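Panasiuk Motion Software Forum > Perception and Contact Control > Stroke lifts off partway through the whiteboard drawing task

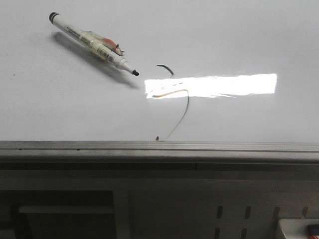
Marker tip and the stroke under discussion, view from the fixed camera.

gr_controls
Posted July 2022

I am requesting advice on behalf of the drawing task group at Grulero. Our planner takes a target curve, converts it to timed waypoints in the board plane, and hands them to a position controller with an outer loop on normal force. The fixed camera supplies the board pose at the start of a run and a line mask afterward for scoring.

The target in this run is a single continuous curve. The result has a short, thick hook at the top and then a longer, thinner stroke that sweeps down and to the left, with a small blot near the tray. The scoring module reports two separate segments and rejects the run. Of the last 48 runs, 26 were rejected on the same grounds.

Our working assumption is that the force loop loses contact at the bend, where the commanded direction changes most quickly. I would appreciate comments on the loop structure before we retune it.

tangent_frame
I would ask that retuning be postponed. There is a long patch of overhead light reflected on the right half of the board, and the break reported by the scoring module lies beside it. Within the lower left part of that patch, the line appears as a faint tan streak. Any mask based on a darkness threshold will discard those pixels. The controller may be blameless.

F. Papadakis
I respectfully disagree with the previous reply, at least in part. The hook is visibly heavier than the stroke that follows it. Glare does not account for a change in width along sections that lie outside the bright patch. A falling contact force would account for it, as would a rise in tip speed. Please state whether the time parameterization is uniform in arc length or in waypoint index. If it is the latter, the lower stroke may be drawn considerably faster than the hook.

gr_controls
It is uniform in waypoint index. The curve fitting step places more waypoints where curvature is high, so Mr. Papadakis is correct that the tip would slow in the hook and accelerate afterward. The force setpoint is constant throughout.

tangent_frame
That explains the width. It does not establish a gap. I maintain that two questions are being combined: whether the tip left the board, and whether the mask is valid in the reflection. The force log will answer the first. The image cannot answer it in that area.

Orestis Stefanou
Moderator

Both points merit a test. At Ginholm we adopted the following procedure for a comparable task.

Compute a saturation mask on the blank board before each run and store it with the board pose. During scoring, label any part of the curve inside that mask as unobserved and exclude it from the continuity check. Where an unobserved interval exists, consult the force log for that interval only.

For the planner, resample by arc length and apply a speed limit that depends on curvature. We log force at 200 Hz; a slower log concealed short losses of contact.

The blot near the end of the stroke should be examined separately. A dwell at the final waypoint while the force loop is still active is one candidate. We issue the retract command on arrival and do not wait for the settling condition.

F. Papadakis
I support the resampling and the change to the retract command. I do not support excluding unobserved pixels by default. A run could then pass with a large portion of the curve unverified. At Plernport the limit is 8 percent of curve length, and any run above it is repeated with the target shifted on the board.

tangent_frame
A limit of that kind is acceptable to me, provided that the shift is recorded and the board pose is estimated again.

gr_controls
Thank you. The force log for this run was stored at a lower rate than the one Mr. Stefanou recommends, and I find no clear loss of contact in it, which I accept is inconclusive. We will resample by arc length, raise the logging rate, and add the saturation mask with a limit. The force gains will remain unchanged until the next set of runs has been scored.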